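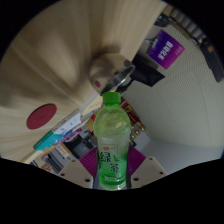

Quiénes somos

Tiempo de lectura: 4 min
Compartido 125 veces

Raltadwood es un taller pequeño. Montamos, ajustamos y reparamos pinzas de mano y las celdas donde luego trabajan sus hermanas, las que van atornilladas a un brazo. Empezamos en Gultside, en un local prestado, y ahora estamos en Plilton. Misma gente casi toda. Más estanterías.

Nos piden a menudo una página de "quiénes somos" con misión y valores. Va en su lugar lo que hacemos un día normal con una sola máquina, la pinza de dos dedos, que es lo que más entra por la puerta y lo que mejor conocemos. El que quiera el resto que escriba.

La puesta a punto

La pinza llega desmontada o llega mal montada, no hay mucho término medio. Lo primero son las placas base. Cada dedo va sobre la suya y si una placa queda girada, aunque sea poquísimo, las almohadillas ya no se encuentran de frente y la pieza se va de lado al cerrar. Se aprietan los tornillos a mano, se cierra la pinza en vacío, se mira a contraluz. Si la rendija de arriba no es igual que la de abajo, aflojar y otra vez.

Luego las almohadillas. Las nuestras van con estrías. Antes las pedíamos lisas y con cualquier cosa redonda era un sufrimiento. Van pegadas y hay que esperar a que el adhesivo cure, una noche entera, no dos horas como pone la bolsa. Lo aprendimos devolviendo un pedido completo.

Después, ciclos. 180 cierres seguidos sin carga, repaso de tornillos, y entonces ya con objeto. Nos gusta la botella de plástico llena y de pie, porque cede, porque tiene curva y porque si aprietas de más se nota enseguida en la pared. Una caja rígida te perdona todo. Una botella no.

Los carriles en seco, sin grasa. Ya sé que el manual dice otra cosa. Con grasa cogen polvo y al mes suenan a molinillo.

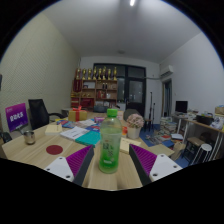
El agarre se prueba a varias alturas: abajo, donde suele estar la etiqueta, en el centro y cerca del hombro. En cada una, cerrar, levantar un palmo, bajar, soltar. Si al soltar la botella gira, una almohadilla agarra más que la otra. Se limpian las dos con alcohol y se repite. Si sigue girando, se cambian las dos. Nunca una sola, una nueva y una gastada es peor que dos gastadas.

Y se prueba entre cosas. En una mesa despejada todo funciona, luego el cliente la pone en su sitio, con sus libros y sus cajas y sus papeles por medio, y el dedo engancha la esquina de algo antes de llegar al objeto. Así que los dedos tienen que entrar y salir sin arrastrar lo de al lado. Esto nos ha hecho rebajar más de un cuerpo de dedo con lima, a última hora, con el mensajero en la puerta.

El cuaderno

Cada pinza tiene una hoja. Fecha, quién la tocó, qué se cambió. Nada más. Lo lleva Afia Agbeko desde el principio y su letra es la única que se entiende, las demas hay que adivinarlas. La hoja más antigua que conservamos en Plilton es del 3/4/23, un cambio de almohadilla izquierda y una nota que dice "ojo, tornillo pasado". Seguimos teniendo ese tornillo en un bote.

En el cuaderno van ya 646 intervenciones. La mayoría aburridas: tornillo flojo, almohadilla despegada por una punta, carril sucio. Las interesantes son las que vuelven. Una pinza que vuelve tres veces por lo mismo no tiene ese problema, tiene otro y estamos tapándolo. Casi siempre es la placa, el agujero que se ha ido ovalando y el tornillo que ya no centra.

Cuánto dura

Pregunta fija. Depende de lo que cojas y de cómo lo cojas. Nuestra regla de taller: a los 2000 cierres se revisa todo, esté como esté. Se desmontan las placas, se miran los agujeros, se pasa la uña por las estrías. Si la uña resbala, fuera. No tenemos aparato para medir eso y de momento la uña va bien.

Lo que puede hacer cada uno en su casa:

- Limpiar las almohadillas al acabar, trapo y alcohol, no disolvente.
- Guardar la pinza abierta. Cerrada, la goma se queda marcada.
- No apretar los tornillos de la placa "un poquito más" por si acaso. Así se pasan.
- Si suena, parar.
- Apuntar los golpes y las caídas. También las pequeñas, que nos conocemos.

La lente, si la pinza lleva cámara, con gamuza seca y sin tocar el soporte. Si el soporte se mueve hay que calibrar otra vez y eso ya es venir aquí.

El modelo Owusu

Es el nuestro, el de las placas trapezoidales con tornillo pequeño. Lo dibujamos en Gultside un invierno y lo hemos cambiado tantas veces que del primero queda la forma y poco más. La última revisión salió en noviembre: estría más honda y placa un pelo más gruesa junto al agujero de la esquina, que era donde rajaba. Quien tenga la anterior puede seguir con ella, las almohadillas nuevas encajan igual. Las placas no, las placas hay que pedirlas en pareja.

Pronto colgaremos los planos. Eso dijimos tambien la otra vez, están a falta de acotar una vista.

Cómo trabajamos

Por orden de llegada. Las urgencias se hablan por teléfono, nunca por correo, el correo lo miramos por la tarde. Presupuesto antes de desmontar cuando se puede, y cuando no se puede avisamos. Las piezas viejas se devuelven en una bolsita si el cliente las quiere.

Se admiten visitas en Plilton con aviso previo. Hay café. Aparcar es otra historia, mejor por la parte de atrás.

Comentarios (4)

marisol_t
Lo de guardarla abierta no lo sabía. La mía lleva meses cerrada en un cajón, voy corriendo.

Beto
¿Y qué adhesivo usáis para las estriadas? Con el mío se levantan siempre por la punta de abajo.

Raltadwood
Beto, escríbenos con una foto de la placa por detrás. Puede que no sea el adhesivo, si la base no está bien lijada no agarra ninguno.

jl_garaje
No estoy de acuerdo con lo de los carriles en seco. Una gota de aceite fino y limpiar cada semana, llevo años así y ni un ruido. Por lo demás buena página, a ver esos planos.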